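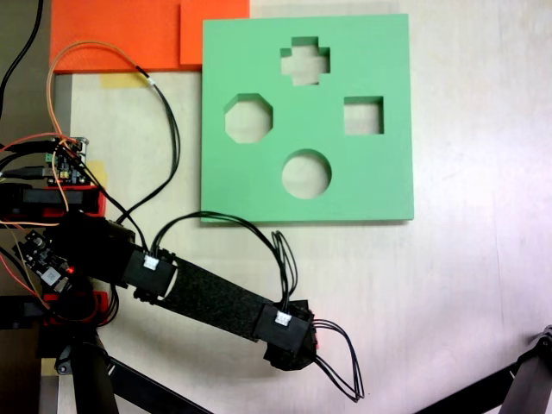
Wenche Dalen wanted to know who'd be doing the talking, if the arms were doing the sorting. She put it to the whole canteen at Pretlow with her mouth full, and people laughed, but I went back to my bench thinking it was the best question anyone had asked since May.

Because we did talk! Seventeen years I'd sat at the sorting line, shapes into trays, crosses with crosses, rounds with rounds, and what I remember is the talk. Births, bad knees, the whole of Wenche's divorce.

Now I teach. That's my job, on my badge and everything. I show an arm a hole and a piece, and it misses, and I show it again. On my first morning it missed 417 times and I came home singing, I can't explain it. My husband thought I'd been at the sherry.

"It's learning off you," said Pitkänen, who ran the upstairs floor. "Your wrists, your little pause before the square."

I hadn't known I had a pause before the square.

So I told Wenche, and she came over on her break to see for herself, and stayed, and the next day she brought her chair. She took the bench beside mine. The arms went back and forth, dropping things, and she leaned across and said, "Right, where had I got to? He'd sold the caravan."

"To his brother," I said, and reached for the next piece.

© Grallville Stories | Contact the editor | Back to top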